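Stindell Round Bin, Smoke Gray
Home > Kitchen & Laundry > Bins and Baskets > Open Bins

In stock, ships Tuesday
Also comes in: Clear, Sand (Sand is back in September)

I've been selling bins out of this little shop for long enough that I have opinions about them, and the round one from Stindell is the one I keep taking home. I have one under the kitchen sink, one by the back door and one in the car that I keep meaning to bring inside. It's a plain open bin, no lid, no foot pedal, no liner ring to lose behind the washer. You put things in the top and you tip them out again. I love it!

The smoke gray is see-through enough that you can tell when it's getting full, but dark enough that it doesn't look like a science project in the corner of your kitchen. My sister-in-law wanted the clear one and then came back for the gray (she has three kids, so draw your own conclusions).

What I like about it

The sides slope in toward the bottom, so the bins stack inside each other when you're not using them. If you run a bake sale or a swim meet and need a pile of them twice a year, they'll fit on one closet shelf. Twist a little as you pull them apart, they can grab if they've been sitting all summer.

The rim is smooth all the way around. I carried the old Urura bin for years and it had a seam that would catch your knuckles every single time, and I got so many emails about it. So many. Stindell rolls theirs over and you can pick it up one-handed with a full load of recycling and not think about it.

It cleans up with dish soap and a sponge. Don't put it in the dishwasher, please. I tried, on the bottom rack, and now I own an oval bin.

What I don't like

The price sticker is on the inside and the glue is awful. A dab of cooking oil, leave it while you have your coffee, then rub. Also the bottom is pretty slick, so on tile it'll scoot if you toss things at it from across the room. I sell the Vasylenko felt pads (sheet of 5) and they sort that out, or you can cut up an old shelf liner and save your money.

How people use it

Mostly bottles and cans, from what you all write to me. It's good for that, you can stand them up and get a lot more in than you'd think. Other people use it for yarn, dog toys, umbrellas, wrapping paper, and one very nice customer in the Nulley Street apartments grows potatoes in hers, with holes drilled in the bottom. I can't promise that'll go well for you! 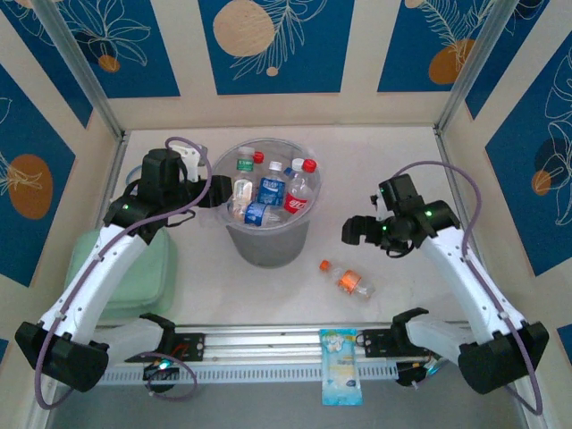

The round bin in gray, with plastic bottles in it.

Ordering

Sold one at a time or in a set of 2, and the set comes nested in one box so you only pay shipping once. I've sold nearly 800 of these now and the returns have mostly been people who wanted a lid. There is no lid. If you need one, look at the Urura flip-top a little further down the bins page, it's a good bin too, just bulkier and harder to rinse out.

Returns are fine as long as the bin is clean and you still have the box. Send me a note first so I know to look out for it.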